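Liretti Bench Arm Cell, Kitchen Layout

Used and reconditioned equipment / Arms and grippers / Item 829

Availability: one unit, ready in September
Sold by: Magesa Equipment
Listing written by Gitau Nyaga

Most listings for this class of cell say it sets up in half an hour and looks after itself. I have set up two of them. Plan on a full day for the first one and don't book anybody to watch it run that afternoon.

What you get is the arm, a two-finger gripper, the controller, the hand pendant, the cables and a folder of setup sheets. The table, the cabinet and the kitchen goods are not part of the price. People ask for them anyway, so Zoila Lozano in the parts office keeps a list of what we used and can tell you where to shop. Any sturdy table will do if it doesn't rock.

Mounting

The base plate takes four bolts. Liretti's sheet tells you to tighten them once and move on. I don't trust that. Tighten them, run the arm through its slow warm-up for 30 minutes, then go back with the wrench. On our bench two of the four had given a little. After that they stayed put, and we check them monthly.

Leave open space beside the base on the side where the cable comes down. The setup drawing shows a neat line from wrist to floor, and it was clearly drawn by someone who had never seen the arm fold back on itself. You need slack at the wrist or the plug takes the strain. Too much slack and the cable drags over whatever is under it. Set it with the arm at full stretch first, then fold the arm all the way in and look again.

Laying out the table

The maker's guide has a page of fixed positions marked off with tape. We tried it and gave up. What works is keeping the big things at the edges and the middle clear, then teaching each position by hand from the pendant.

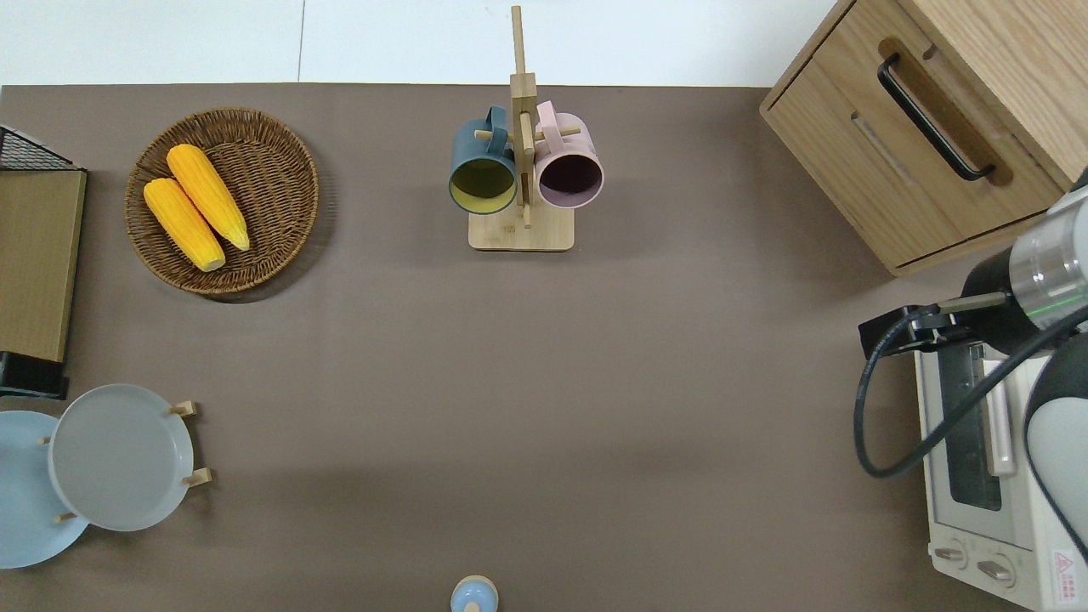

Kitchen layout on the bench: corn in the basket, mugs on their tree, gripper over the toaster oven.

Mugs are the part I would be most careful about. The sales sheet makes hanging a mug sound like a solved problem. It depends on the handle, the peg and how square the tree sits on the table, and if someone bumps the tree while wiping down, you teach it again. Mark the corners of its base in pencil. Plates in a peg rack are the same story, and a rack that slides is worse than no rack.

Baskets are more forgiving. Teach the drop point high and let the arm come down slowly. Woven rims catch fingertips, so bring the gripper straight up before you swing it sideways.

If you want a toaster oven in the layout, leave it unplugged while teaching. Give the door its full swing and keep the wrist cable out of that swing. Brian Makori pinched one in a door during our first week, and the replacement took longer to arrive than the whole cell had taken to build.

Care

Daily: wipe the fingers with a damp cloth, no spray. Look at the cable from end to end.

Weekly: open and close the gripper 5 times from the pendant with nothing in it and listen. A dry click means the slides want grease. Use a dab. The sheet says to fill the groove, and all that does is collect crumbs.

Monthly: base bolts, wrist screws, pendant stop button. Press the stop button while the arm is moving slowly and see that it stops. Write it down.

The Plallik finger pads are sold as lasting a year. Ours did not. Josphat Koech changed them at three months, when they had gone shiny and smooth things began to slip. Prirneo pads fit the same holes and cost less. I can't say yet if they last any longer, and I would be wary of anyone who says they do.

Repairs we have done on this unit

New wrist cable. New pads, both fingers. One cracked plug cover on the controller. The wrist joint has a faint rub near the end of its travel which was there when we bought it. Caroline Mugo opened it up, found nothing worn and closed it again. It has not changed since, but I would want to know about it if I were buying, so there it is.

Warranty

90 days on the arm and controller. Pads and cables are not covered. The maker's own warranty does not carry over to a second owner, whatever their web page seems to suggest.

Viewing

Mornings after 9, by arrangement. Bring your own mug if you want to test it with one. Freight is quoted separately and the crate comes back to us.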